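[building-list] Re: carpet for the second floor, again
From: Dale Marchand
To: building-list
Date: March 24, 2023

Nusrat Fakir wrote:

> Hi all,
>
> I missed the last meeting and the notes only say "carpet discussed,
> Dale to follow up." Three questions before we spend anything.
>
> Are we replacing the whole second floor or only the strip by the
> copier where the coffee went over? The quote from Kodikara covers
> 700 square feet and I can't make that match either one.
>
> Second, is the gray one still the favorite? I was hoping for the
> green. I know I am the only person who was hoping for the green.
>
> Third, who moves the filing cabinets? My back would like to know.
>
> Nusrat

Nusrat,

You have summed up the meeting better than the notes did, and you weren't there. Answers below, with apologies to anyone on this list who joined it for the parking updates.

How much of the floor

All of the open room, plus the short hall up to the supply closet. The 700 square feet is Kodikara's own measurement. Mine came out smaller, but I was measuring around the cabinets and he was measuring under them, so I've agreed to use his. The small meeting room stays as it is. It got new carpet the year the roof leaked and I would rather not explain to the board why we are tearing out the one decent floor we own.

We did talk about patching only the coffee strip. The trouble is that the old brown has been down for 20 years and whoever made it has moved on to better things. A patch in anything else would look like a doormat that wandered in from the street.

Money

The ceiling is $3,000 and that has to include hauling the old stuff away. Kodikara comes in under it if we clear the room ourselves. Stodari also quoted, and came in over it before they had mentioned padding, glue or the stairs. I thanked them for their time. They have called twice since to ask whether I am still thankful.

Color

Still the gray, I'm sorry to say. The one people liked is called Fevley, and it's a mix: light gray, mid gray and charcoal in thin streaks – so when I say gray I mean all of them at once. The green was a solid color. I took the sample home for a weekend and every crumb in the house came over to be seen on it. I'm not claiming that is science. I did the same with the Fevley and lost a paper clip on it for most of an evening, which counts either for it or against it depending on how you feel about paper clips.

The other thing in its favor is that it should forgive a crooked seam. Kodikara is a careful man, but that hall hasn't had a square corner since it was built, and with a plain color you would follow the seam all the way to the closet.

Two complaints came in about it, and I'll pass them along. One was that it is "a bit airport." The other was that the streaks look like rain, and that we get enough of that on the other side of the window. Both fair. I had them in mind when I went back for another look at how the lines lie.

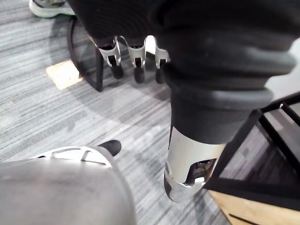 Cabinets and dates

Kodikara can do it in May. He wants the room empty the evening before, meaning empty, with no "just the one box" left in the corner. He'll move desks for a fee but he won't touch anything with drawers in it.

So the cabinets are ours. They'll go into the small meeting room, and they need to be emptied first or they won't go anywhere. If you have a drawer, please look in it before then. I opened mine yesterday and found the manual for a fax machine, a single glove, and the key to cabinet 54, a number we don't go up to.

Nusrat, your back is excused. You can hold the door.

If anybody objects to any of this, write to the list and not to me in the stairwell. Otherwise I'll tell Kodikara yes at the end of the month.

Dale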